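Vinegar in the poaching water, yes or no?

wukis_kitchen
Made 17 poached eggs on Saturday for my sister's brunch. Two looked like eggs. The rest looked like something you'd fish out of a pond. I used a good glug of white vinegar, as instructed by everyone.

Zirar
Drop the vinegar. It makes the whites chalky and the toast taste like pickles. Strain each egg through a fine sieve first and let the watery bit drain off.

Phùng
Disagree. A teaspoon per pan does no harm. A glug is a salad dressing.

wukis_kitchen
Define glug.

Phùng
Whatever you did.

Zirar
I own one sieve and it smells of flour, and my eggs are still better than his.

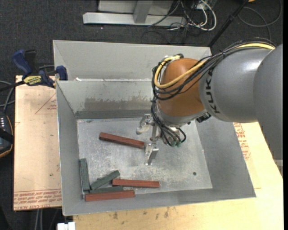
Category: Eggs, Dairy & Breakfast

warnholm
My mother-in-law poaches hers in a ladle, lowered in very slowly – no vinegar, no sieve, no conversation. They come out fine. I've tried it and burned my thumb.

Phùng
How old were the eggs? Old ones spread no matter what you pour in.

wukis_kitchen
The carton says August. I'd rather not say which end of it.

Zirar
Scramble those.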